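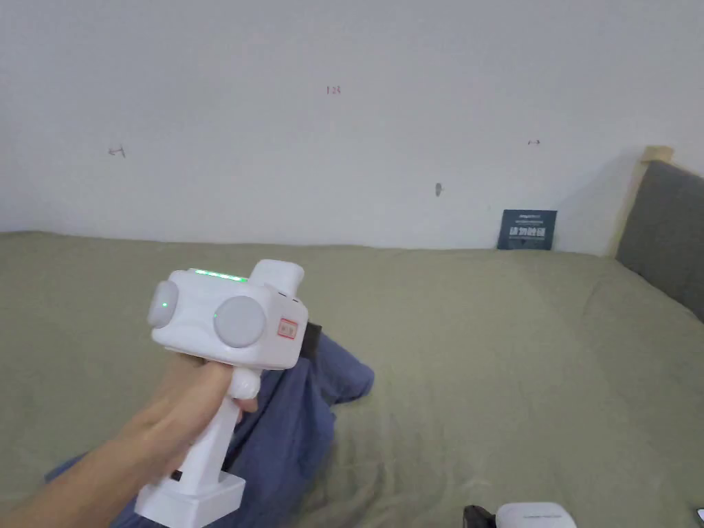

Fledach Manipulation Software Group

Blog > Notes > Tooling

September 2021, by Kalkidan Hailu

Newer post | Older post | All notes | Contact

I spent most of this month on one small program, and I want to write down what I learned before I forget it. The program is called Porkness. It reads the recordings from our handheld gripper and decides which of them are good enough for training the policy.

The gripper has a trigger, and the trigger gives us the opening of the fingers as a number. The pose comes from a separate tracking process. These two streams have different clocks. In May I believed that one fixed offset would be enough, so I measured it once and put it in the config file. This was my mistake. The offset moves slowly while the device warms up, and after a long session the fingers were closing 105 milliseconds too early in the data. The policy learned this very well. It closed the gripper in front of the cup, again and again, with great confidence.

Now Porkness estimates the offset for each recording. It looks for short moments where the hand stops and the trigger moves, and it lines up the two curves there. If it finds fewer than three such moments, the recording goes to a folder for review. I ran it over all our 3,362 recordings, and around 1,000 went to review, more than I hoped. Many of them were mine.

The green light was another problem. I had treated it as "recording", but our logger can still be waiting for the first pose at that time. I changed the logger so that it writes a start marker only when both streams have arrived. It is a change of four lines and I should have made it a year ago.

The behaviour on rotation is still not good. When I turn the wrist fast, the pose filter smooths too much and the path gets a round corner that my hand did not make. I tried a smaller window, but then the jitter came back. Next I will try the filter from Atinga, our old planning library, which at least knows the speed limits of the arm.

The code is in the Cladness repository, in the branch "offset-per-file". Please read the notes about units first, the trigger values are in millimetres and the poses are in metres.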